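TEXTILE PRINTING AND FINISHING
Unit 6: Reproducing painted artwork on cloth

Handout, revised October 19, 2022

6.1 Scope
The unit covers transfer of continuous-tone artwork to woven fabric, with attention to colour gamut, registration and fastness. Screen separation was treated in Unit 2 and is assumed.

6.2 Source files
Artwork is supplied at final size. A file enlarged after scanning gains no detail, and the interpolation shows first in short, high-contrast strokes. For the Corkberg exercise, the master is 900 mm on its short side. Record the profile embedded in the file before opening it; some programs discard it on saving.

6.3 Ink and fibre
Disperse dyes are used on polyester, reactive dyes on cotton and other cellulosics. Pigment inks will print on either but sit on the surface with a binder and alter the handle of the cloth. Deep blues are the usual problem in reactive sets: navy and cobalt converge when the pretreatment is uneven. Yellows hold well but show contamination from any adjacent dark colour.

6.4 Stroke direction and grain
Painted marks have a direction, and so does the weave. Where the two differ by a small angle, fine strokes can appear stepped. Rotate the artwork before printing if the layout allows. Skew in the finished cloth is measured against a drawn weft thread, never against the selvedge.

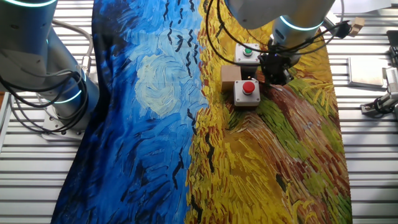
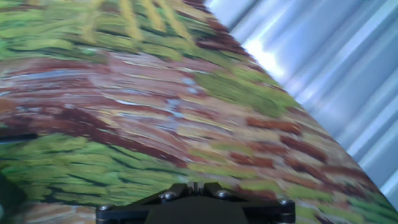

Printed brushwork in both views; the crows and pale disc are in the first.

6.5 Fastness
Rubbing is tested dry and wet, in warp and weft directions. Light exposure is graded against the blue wool references, 1 to 8. Report the lowest grade in the set and name the colour it belongs to. The Mondal samples printed in May reached nearly 6 in yellow and should be used as the comparison.

6.6 Reading and submission
Plurov process notes, sections 2 and 6. Loststead mill data sheet, pretreatment table only. Submit one labelled swatch per dye class, with the profile name and fixation time on the reverse.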